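2025-02-07

Trek planner, Pallance route – stage table rework.

Stage lengths re-entered from the September track logs. Trollport to Itik was stored as 36 km; the track gives 30. 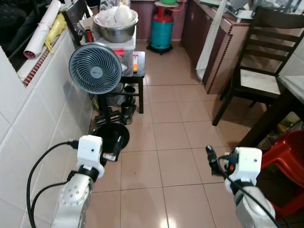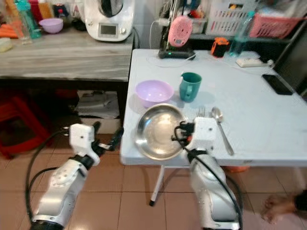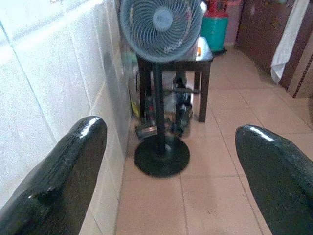 Cause: the old import counted the side trail to the Petrauskas hut twice. Removed the duplicate segment and reran. Full route now totals 266 km.

Elevation still noisy. Smoothing window set to 50 m – climb figures drop, but the pass height holds. Hut opening dates not checked.

To do: rerun the Itik stage in reverse, compare walking times.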